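Kapitel 7
Zweiarmige Arbeitszellen als Komplettpaket: Auswahl, Aufbau, Abnahme

Lernziele

Nach Bearbeitung dieses Kapitels können Sie
– den Lieferumfang eines Zellenpakets gegen ein Lastenheft prüfen,
– Kauf und Dienstleistungsvertrag anhand der Folgekosten vergleichen,
– ein Arbeitsfeld für Greifversuche einteilen und dokumentieren,
– die Abnahmekriterien für eine einfache Greifaufgabe formulieren.

7.1 Einordnung

In Kapitel 6 wurden Einzelkomponenten behandelt: Arm, Steuerung, Greifer, Sicherheitstechnik. In der Beschaffungspraxis werden diese Komponenten zunehmend als Paket angeboten. Der Anbieter liefert zwei Arme gleicher Bauart, die zugehörigen Bediengeräte, einen Gestellrahmen sowie eine Einweisung und übernimmt auf Wunsch die Inbetriebnahme. Für den Betreiber verlagert sich die Arbeit damit von der Integration zur Prüfung. Er muss feststellen können, ob das Paket die eigene Aufgabe abdeckt und welche Leistungen stillschweigend vorausgesetzt werden.

Als durchgehendes Beispiel dient das Paket Benero Duo des Anbieters Trudetti. Verglichen wird es mit dem Mietangebot der Firma Szczepańska, das dieselbe Aufgabenklasse bedient, jedoch die Wartung einschließt. Beide Angebote richten sich an Labore und Kleinserienbetriebe. Die Angaben zum Lieferumfang beruhen auf dem Stand vom 2. Oktober 2025.

7.2 Lieferumfang und Abgrenzung

Die Stückliste des Benero Duo führt 114 Positionen auf. Davon entfallen die meisten auf Befestigungsmaterial und Leitungen. Für die Beurteilung sind vier Gruppen maßgeblich:

Mechanik: zwei Arme mit Grundplatten, Gestell aus Aluminiumprofilen.
Bedienung: je Arm ein Handbediengerät mit Not-Halt.
Endeffektoren: Fingergreifer mit Flansch; Sonderfinger gegen Aufpreis.
Dokumentation: Montageanleitung, Konformitätsunterlagen, Prüfprotokoll.

Nicht enthalten sind der Rechner für die Ablaufsteuerung, die Tischplatte und sämtliche Werkstücke. Auch die Risikobeurteilung der fertigen Anlage verbleibt beim Betreiber. Dieser Punkt wird in Angeboten häufig nur in den Vertragsbedingungen erwähnt — ein Lastenheft sollte ihn deshalb ausdrücklich nennen.

Das Angebot von Szczepańska umfasst den Rechner, schließt aber Änderungen am Gestell aus. Wer Regale oder Ablagen anbauen will, benötigt eine schriftliche Freigabe.

7.3 Kostenvergleich

Ein Vergleich allein über den Anschaffungspreis führt bei Zellenpaketen regelmäßig zu falschen Ergebnissen. Anzusetzen sind Anschaffung oder Miete, Wartung, Ersatzfinger, Schulung und Stillstand. Im Übungsfall Floltdale beträgt die monatliche Rate des Mietangebots 3057 Euro. Dem steht beim Kauf eine jährliche Wartungspauschale gegenüber, die erst nach Ablauf der Gewährleistung fällig wird. Der Break-even-Punkt hängt wesentlich von der Nutzungsdauer ab und wird in Aufgabe 7.4 berechnet.

Szymon Borkowska, der die Beschaffung in Floltdale betreute, führt in seinem Bericht vom September als größten Einzelposten die Umrüstzeit an. Sie fehlte in beiden Angeboten.

7.4 Arbeitsfeld und Probeaufgabe

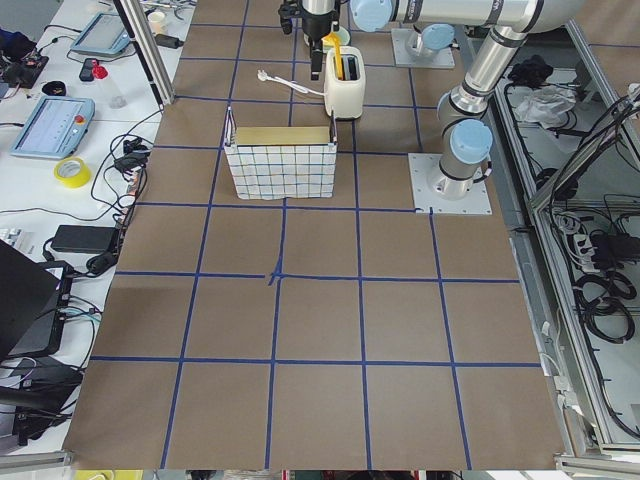

Die Abnahme eines Zellenpakets erfolgt an einer Probeaufgabe, die der Betreiber festlegt und deren Objekte er selbst stellt. Geeignet sind Gegenstände mit unterschiedlicher Steifigkeit und Zugänglichkeit. Ein Toaster mit zwei Schlitzen und ein gelbes, scheibenförmiges Objekt, über dem der Greifer steht, ergeben eine Aufgabe mit engem Einführspalt; der Korb mit Stoffseiten daneben eignet sich als nachgiebige Ablage. Die blauen Klebestreifen auf dem hellbraunen Papier teilen das Feld in Zellen, auf die sich Startpositionen im Protokoll beziehen lassen. Steht ein Objekt wie der Korb über einer Linie, sind beide Zellen anzugeben und die Ausrichtung zu vermerken.

Für das Protokoll genügt je Versuch eine Zeile: laufende Nummer, Startzelle, Ergebnis, Eingriff des Bedieners. Im Fall Floltdale waren 1000 Versuche vereinbart, von denen 109 als Fehlversuche gewertet wurden. Die Fehlerquote betrug damit 10,9 Prozent. Ob dieser Wert die Abnahme erlaubt, richtet sich nach dem vertraglich festgelegten Grenzwert. Er muss vor Versuchsbeginn feststehen, ebenso die Definition des Fehlversuchs: Ein Nachgreifen ohne Bedienereingriff kann als Erfolg oder als Fehler zählen, und die Anbieter handhaben dies unterschiedlich.

7.5 Aufbau des Kapitels

Abschnitt 7.6 behandelt die Montage der Grundplatten und das Ausrichten der beiden Arme zueinander. Abschnitt 7.7 beschreibt die Leitungsführung am Gestell, Abschnitt 7.8 die Prüfung der Not-Halt-Kette. Die Vorlage des Abnahmeprotokolls ist in Anhang C abgedruckt.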